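Swap shelf is back — August hours and a few reminders

Quick one this month, am typing between two meetings so forgive the speed.

The swap shelf at Penner Hall reopens Tuesday, 10 in the morning. Same spot, by the side stairs. Colleen MacPherson has the key. If she isn't there, knock on the kitchen door, loudly, the fan is on.

Last season 748 items came in and 421 went out again to new homes. Pretty good! The rest is mostly books and mugs. Please, no more mugs. Also no pillows, no car seats, nothing with a recall on it. Chargers yes, but tie the cord and put a tag on saying what it fits. We had a whole drawer of mystery plugs by spring and Harpreet Li spent a Saturday sorting thm. Thank you Harpreet.

Small stuff goes in boxes now, not loose on the shelf. Things were rolling off the back and landing behind the radiator. Write your name on a slip if you want the item back when it doesn't go. No slip and it goes to the Onder Street thrift store at the end of the month, they have been very nice about taking our leftovers.

Kids' coats — hold on to those until the fall, Anayeli Bermúdez is running a separate coat day and will send the date round. Skates too. She needs two people for the door and one with a van. Her number is on the board in the lobby.

Furniture: still no room. Put a card on the board with a photo and a phone number. Vernon Desjardins got rid of a whole dining set that way in a weekend, chairs and all.

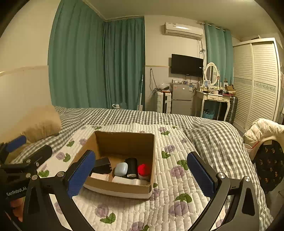 Can I take something without leaving anything?

Take what you can use, there's no need to bring an item in exchange. Just keep it to one bag per visit for the first week so the Tuesday crowd doesn't clear it out.

Parking is on the Kusell side only untill the paving is done. Bikes by the fence.

Next issue: the bake table, and the lost umbrella list, which has gotten long.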